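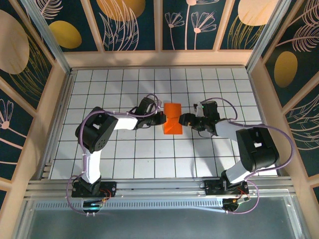
Section 2 – Getting the sheet folded

Munico bow set, set-up guide. Updated 13 April 2020 by Edith Zapata

3,636 views 10 comments Share

Read section 1 first if you haven't unpacked yet. This one covers the grid, the first crease, the pleats and the pinch. Hanging the bows is in section 3.

What you need out

One orange sheet per bow. A flat surface with a grid on it. Ruler. Thread or a soft tie. Scissors for the thread only, the sheet doesn't get cut anywhere in this section.

Tiles work fine for a grid if the lines are straight and you can see them from where you stand. So does a cutting mat. Wipe it down and let it dry before the sheet goes on, grit leaves marks and they don't come out of orange.

Note: the set ships in thick paper, craft foam or felt depending on what you ordered. Steps are the same for all three. Where they're not I've said so.

2.1 Lay out

1. Take the sheet out of the sleeve by the long edge. Don't pull on a corner.

2. Lay it flat near the middle of the grid. Leave clear space all the way around, you'll be turning it later.

3. Line up one long edge with a grid line. Look straight down when you check it. From the side it always looks fine even when it's off.

4. If the sheet has curled in the pack, turn it over so the curl faces down and leave it with a book on top. Ten minutes for paper. Foam and felt, longer, or overnight if you can stand to wait.

Caution: no iron. No hair dryer. Foam shrinks at the edges and then none of the folds meet up.

2.2 First crease

This is the one that everything else gets measured from. Slow down here even if you rush the rest.

1. Bring the short edges together. Keep both long edges on top of each other while you do it.

2. Hold the edges down with one hand. With the other press lightly in the middle of the fold and work outward. Thumb, not a fingernail.

3. Open it up again. You want a light line across the middle, enough to see and feel. A hard crease here shows thru on the finished bow.

4. Check the line against the grid. Should run parallel. If it's out by a hair leave it. If it's out by more than that, flatten the sheet and redo from step 1 with the other side up.

Note for foam: the crease springs back almost right away. Normal. Mark each end of it with a tiny pencil dot and go by the dots.

Note for felt: won't really crease at all. Pin it. 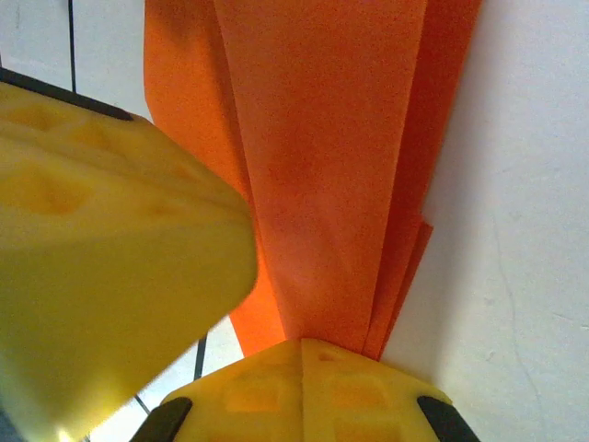

2.3 Pleats

Pleats run the same direction as the short edges, so you end up with layers standing side by side once it's gathered. Go back and forth like a paper fan.

1. Start at one short edge. Fold over a strip the width you picked in section 1. Wide strips, fewer layers, easier. Start wide if it's your first.

2. Flip the sheet, fold the same width back the other way.

3. Keep going until you get to the middle crease. Stop. Compare both ends of the stack. If one end is fatter than the other your folds are drifting, and it will only get worse, so undo back to where it starts.

4. Carry on to the far edge. Last strip is often narrow. Tuck it to the back.

Caution: don't stack heavy things on the pleats to speed it up. Flat pleats won't fan out after and you can't fluff foam back.

2.4 The pinch

1. Stand the pleated stack on its edge, folds pointing up.

2. Find the halfway point along the stack. Squeeze from both sides at the same time with even pressure. One side only and the layers slide out past each other.

3. Hold it. Let the ends spread on thier own, don't pull them yet.

4. Tie around the pinch. Two turns of thread, knot at the back. Snug but not so tight it bites into the material.

Easier with a second person – one to hold and one to tie. If you're on your own use a clothespin in place of the other person, with a scrap of cloth under it so it doesn't dent the sheet.

5. Trim the thread ends. Leave enough to hang it by if you're doing the garland.
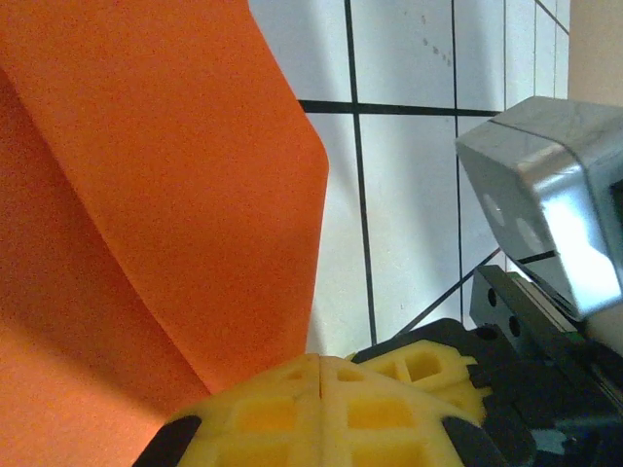
2.5 Opening it out

1. Hold the tie. With your free hand lift the outermost layer and bend it away from the rest. Go easy, a broad bend and no new crease.

2. Next layer, then the next. Then swap ends.

3. Turn the bow around in good light. Folds that catch the light unevenly are usually just pleats that haven't opened yet. Push a finger down between the layers.

4. Set it aside standing up. A mug is good for this. Don't lay it on its face.

Problems

One wing bigger. The pinch was off center. Loosen the thread, slide it over, retie. No need to undo the pleats.

Bow flops. Too few layers, or felt. Add a second tie just over the first.

White line along a fold. Paper only, folded too hard. Put that side to the back, no fix for it.

Sheet tears at the pinch. Thread too thin. Use the soft tie that comes in the set.

Sheet goes back to flat. Foam. Leave it tied overnight and open it in the morning.

Storage: up to 2 bows in a box if you're keeping them till next January. More than that and the wings get crushed. Keep out of direct sun, the orange fades.

Thanks to Huiling Bai for catching the mixed up step order in 2.3 in the last version.

10 comments Share Print

Related

Section 1 – Unpacking and choosing a pleat width
Section 3 – Hanging single bows and garlands
Munico bow set: replacement sheets and ties
Seidel cutting mats, care and cleaning
Getting pencil marks off craft foam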